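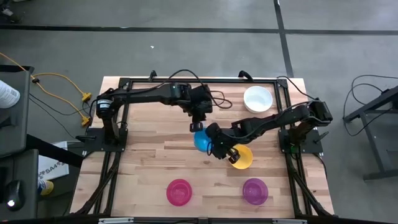

Aula 9 -- O comportamento do cão em casa: necessidades, rotina e passeio

Apontamentos de apoio. Docente: Jelle Dierckx

1. O primeiro dia

O cão que chega a uma casa nova não conhece os cheiros, os sons nem as pessoas. É normal que ele coma pouco e durma mal. Na aula vimos o caso da Ostora, uma cadela adulta que passou a primeira noite atrás da porta da cozinha. Os donos chamaram muitas vezes por ela. Teria sido melhor esperar sentados no chão, sem olhar directamente para ela.

2. As necessidades

Um cachorro deve sair depois de dormir, de comer e de brincar. Se houver um acidente dentro de casa, limpa-se sem castigo. O cachorro não liga o castigo a uma coisa que fez há alguns minutos -- liga-o à pessoa que entrou na sala.

3. A comida

No exercício calculámos a ração do Skikari: 230 gramas por dia, divididas em duas refeições. Os prémios do treino descontam-se desta quantidade. Muitos alunos esqueceram este ponto no teste de maio.

4. O passeio

Deixem o cão cheirar. Um passeio de 1000 metros com paragens pode cansar mais do que um passeio longo e rápido. A trela deve ficar solta, em forma de U. Quando o cão puxa, paramos; quando a trela fica solta, continuamos.

5. Quando o dono viaja

Antes de deixar o cão num hotel canino, convém fazer uma visita curta e depois uma noite de experiência. Levar a manta de casa, sem lavar.

Para a próxima aula: ler o capítulo sobre medos e ruídos (até à página 262) e observar um cão durante o passeio. Escrevam o que ele faz, e só depois o que pensam que ele sente.

Partilhas: 9 | Comentários: 2

Wouters: Obrigado pelos apontamentos. A regra de parar também serve para um cão já velho?

Jelle Dierckx: Serve, sim, mas é preciso mais paciência -- ele puxou assim durante anos.

Contacto: secretaria do curso | Todos os direitos reservados | Voltar ao topo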